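Notes from the Narkonmont family travel fair

Posted by Angharad Kemeys
15 June 2021

I have wanted to go to the Narkonmont fair since my oldest was in diapers, and this year I finally got on the train with an empty backpack and a sandwich. One hall, 56 stands, all of it for people who travel with small kids. I stayed until they started rolling up the carpet!

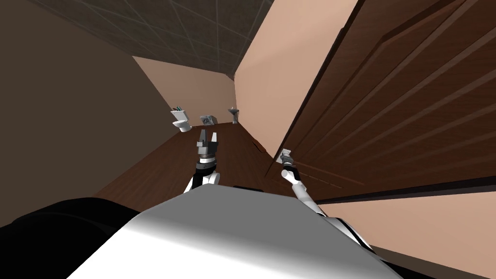
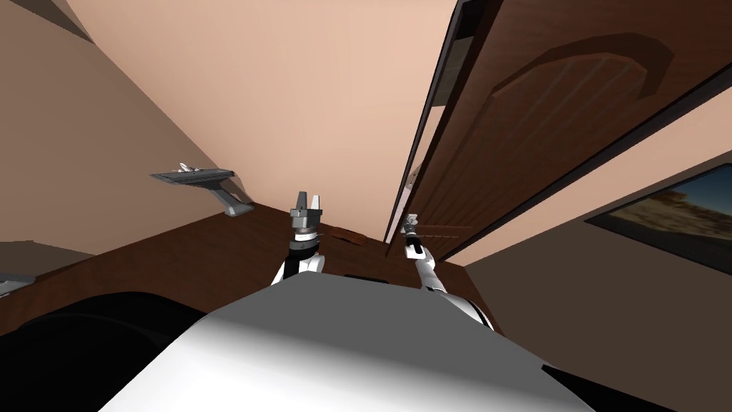
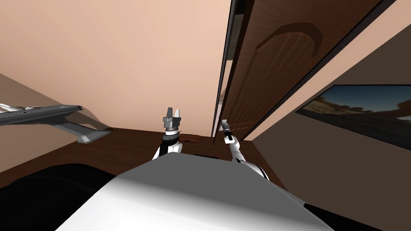
My first stop was the Luvell stand, and I ended up spending most of the morning there. They make packing gear for kids: cubes, hanging toiletry rolls, little fold-up potty seats, and a rain poncho that goes over a child and a backpack at once (my middle one would live in it). Everyone there wanted to talk about bathrooms, and I was so happy, because bathrooms are where our trips fall apart. Think of a narrow one with a wooden floor and a door that has to open somewhere, and then put two kids and a wet towel in it. The Luvell toiletry roll hangs from a hook or a door handle, so nothing has to go on the floor at all. It has four clear pockets, one per person for us, and the bottom one unzips so you can take it down to the pool. I tried the zipper with one hand while holding my coffee in the other and it ran smoothly every time.

The potty seat folds to the size of a thick paperback. I was less sure about that one. It pinched my finger when I opened it, and the woman on the stand said they were changing the hinge in November. I'd wait for the new one.

Next door was Nordin, who do carriers and wagons. Their wagon is a beauty, with fat tires and a canvas roof that rolls back, and there was a strip of real sand and a strip of cobbles laid out so you could pull it over both. I loaded it with 17 kilos of sandbags - close to what my youngest weighs in winter clothes - and pulled it up and down until somebody else's toddler wanted a turn. He got in on top of the sandbags and refused to leave. On sand it's wonderful. On cobbles the handle rattles and you feel it in your elbows. Folded, it still takes up a whole car trunk, so this is one for beach people with a big car.

Lunch was soup in the corridor. Good soup! Bring cash, the card machine was down.

In the afternoon I went to a talk by Bradley Sugden on long train trips with kids under six. He and his two girls did a 978-mile trip with one night on board, and he showed us everything he packed, laid out on a table, including what never got used. The unused pile was mostly toys. What worked was painter's tape (roads on the fold-down table, roads on the window, roads on Dad), a deck of cards with the hard ones taken out, and a bag of new snacks handed over one at a time. He also said to let the kids walk the whole train once before they sit down, so they know where the bathroom is and stop asking. I wrote that down twice.

I asked him about sleep and he laughed for a good while. His answer was that the first night is lost and you should plan a slow morning after it. Fine by me.

Last I went by Imard, a tiny company with a folding table for two and a single product, a bed rail made of foam that slides under the fitted sheet. It rolls up and straps to the outside of a bag. I lay down on their demo bed in front of strangers and rolled into it on purpose, and it held me, and I am a grown woman. I bought one. The strap is a bit short for my backpack, so I carried it home under my arm like a loaf of bread.

Some practical things if you go next year. The stroller entrance is around the side, past the bike racks, and it's much faster than the front. There's a changing room upstairs with a proper chair for nursing. Coats can be left for free but they close the coat room half an hour before the hall, which I learned the hard way. And the sample bags go early, so pick yours up when you walk in. Mine had sunscreen, a sticker book and three luggage tags shaped like whales, and the kids have already fought over the whales.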